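September 10, 2019
By Volker Sperling

Hi, I'm Volker, and Wunderlich is my little shop for art prints you can really live with. I started out with one shelf and far too much coffee, and now I've got over 100 designs to choose from - Van Gogh is still my favourite, and I'll happily talk your ear off about him!
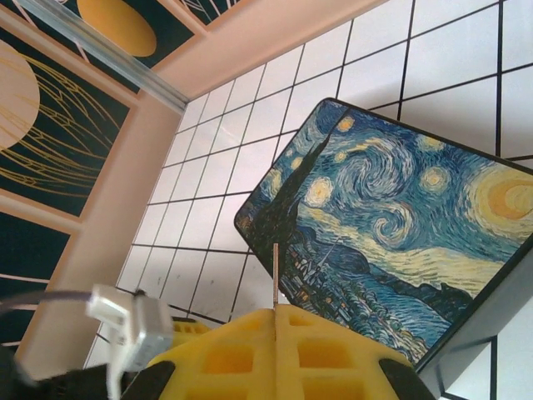
SKOMONIER, December - The Starry Night was the first one I ever stocked, and I've never got sick of those swirls or the big yellow moon. I love the colour of it against plain white tiles. Pop in and say g'day if you're nearby.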